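Step 3: Label your demos by phase before you train

Okay, my favorite part! Once your episodes are recorded, split each one into phases - reach, grasp, route, release - and train with the phase label as an extra input. On our Tistier runs that one change cut failed grasps from 14 to 2, on the same 3,759 clips.

Play each clip at half speed and mark the moment a gripper closes. Save, then run the checker.

Phase labels really pay off with cables, which never lie the same way twice. Pick one arm to label first and stick with it: with the left gripper low over the power strip and the right one up near the far corner, I start with the left and leave the loose white cables for a second pass.

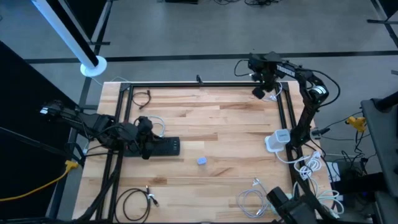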